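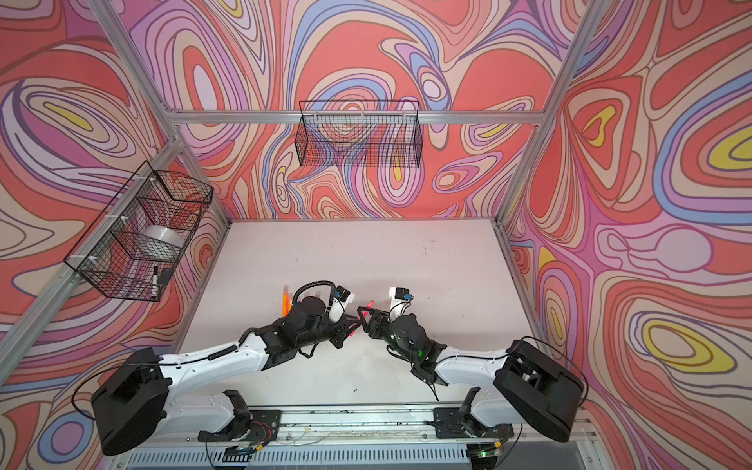

One reader wrote in to ask whether wire baskets really need to hang on the wall at all, when a plastic bin on the bench holds twice as much and takes no work to put up. A bin does hold more. The trouble is that it sits on the surface you are trying to keep clear, and the marker you want is always at the bottom of it. On a small table, wall baskets are worth the half hour.

What you need

Two black wire mesh baskets, one long and shallow, one deeper
White cable ties, 8 inches
A pencil and a level
Side cutters
Two screw hooks, if you have a solid wall and no frame

We used the Kitby baskets from the Purkthorpe hardware store. Any mesh will do if a cable tie passes through the holes without being forced.

Choosing the spots

The shallow basket goes high on the back wall, just under the top rail. Keep light things there that you don't use every day. The deep basket goes on a side wall, close to the frame, where you can reach it without leaning over your work. Rolls of tape, markers and other small things go in this one.

Sit or stand where you normally work and reach out before you mark anything. Most people mark too high. If your elbow comes up past your shoulder, move the basket down.

Hanging the deep basket

1. Hold the basket against the wall with one edge touching the frame. Check it with the level and mark the top corners.

2. Thread a cable tie through the mesh at the top corner, around the frame and back. Leave it loose.

3. Do the same lower down on that side. If the wall is thin panel, drill two small holes at the far side of the basket and run ties through those as well.

4. Check the level again, then tighten all the ties a little at a time, going from one to the next.

5. Trim the tails flush. A cut tail left long is sharp — run a thumb over each one carefully and trim again if it catches.

The shallow basket goes up the same way, with hooks in place of ties if you prefer to lift it down for cleaning.

Patterned walls

If you cover the walls with printed paper or vinyl, do that first and let it set overnight. We put ours up on a Friday and hung the baskets the next morning. The Gulyás vinyl marks easily, so put masking tape over the spot before drilling.

Filling the baskets

Lay rolls on their sides in the deep basket and stand markers upright in the front corner. Leave some space. Replace any tie that turns brittle.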